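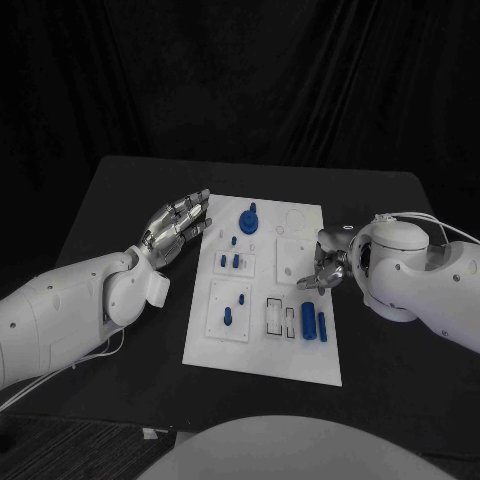
Home Issues Authors Submit Contact

4.2 Bond strength of glass panels behind hobs

Panels from the Perdale line were glued to painted plasterboard with two adhesives, Muvon (neutral cure) and Zindemura (hybrid). 40 panels in all, half with each. Cured one week at room temperature, then heat cycles – 2000 per panel, lamp on the face side, no direct flame.

Bond strength after cycling is given in Figure 3. Muvon panels held better at the lower edge, where the heat is worst. Zindemura went on faster and needed less propping, but let go first at the corners. Most failures in the paint layer, not the glue. Same thing Yoon reported for tile, so the wall prep matters more then the brand of tube.

Color shift was small. Back-painted reds moved the most, dark grays hardly at all. One red panel left out of the averages (chipped in transport in April, before any test).

Figure 3. Mean pull-off load by adhesive, before and after cycling. Bars show one standard deviation. Panel width 1050 mm throughout.

Limits: only one wall type. No steam. No grease either, and a real kitchen has plenty of both – to be covered in the next round. Sockets and cut-outs were not tested, allthough fitters tell us that is where cracks start. See 4.3 for the cut-out drawings.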